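From: Faith Lyimo
To: flernimmont-fans list
Date: 07/02/2024
Subject: Re: Britta and the baby news!!

Friederike Dreßler wrote:

> Has everybody seen Britta's post? She put it up last night and I nearly dropped my phone in the sink. She's holding up the tiniest pair of yellow socks and the caption is just "October." One word! Joscha is behind her pretending to read a newspaper. My sister says it could be a teaser for the new season of Pistelby and that we should all calm down, but I don't buy it. What do you all think? And did anyone get to the Norutik party? I heard there was cake.
>
> Friederike

Friederike, tell your sister she can relax, it's real! Britta's publicist confirmed it this morning, and Joscha Sperling is the dad, and they're due in October just like the socks said. I screamed so loud the dog left the room.

And yes, I was at the Norutik party, thank you for asking. It was Britta's birthday do as much as anything. She turned 37 and they wheeled out a lemon cake with the Pistelby lighthouse on top in icing (a bit lopsided, but you could tell what it was). I was way at the back by the coat rack with the other contest winners, so I can't give you a transcript. Joscha gave a toast and got choked up halfway through, and then Britta took the glass out of his hand and finished it for him. Hers was sparkling water all night. I did notice that! I said so to the woman next to me and she said maybe Britta was driving. Well.

The dress was green, long sleeves, very plain, and before anybody asks, no, I don't know who made it. Pfeiffer did the shoes, because Britta told the photographer so while she was standing right by me. Flats. Another clue I should have picked up on.

What I want to know is what happens to the show. They start filming again in the fall and Hinrichs is in practically every scene. Are they going to hide her behind furniture for nine episodes, or write it in? I'd love it if they wrote it in. Dr. Amalia with a baby and that awful landlord upstairs, think of it. Edeltraud Kleinschmidt said on the radio last winter that she had four scripts done already, so somebody is going to be doing some rewriting this summer.

Now, the card. We have something like a plan. Anyone who wants to sign, send me one or two lines by the end of the month and I'll copy them in by hand (my handwriting is fine, I promise). Please keep it short, there are 3,000 of us on this list and even if only a few write in I'll be at it for days. No gifts to the house, please. They asked for that last time and people still mailed things. If you've got baby clothes or blankets to give, find someone close to home who can use them and tell Britta about it in your line. I think she'd like that better anyway.

Oh, and Friederike, the old scrapbook pages you wanted are still in my big basket with everything else. I'll dig them out and scan the wedding ones first.

Hugs to all,
Faith

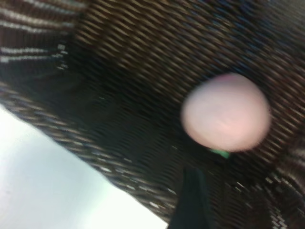 Dark brown wicker, up close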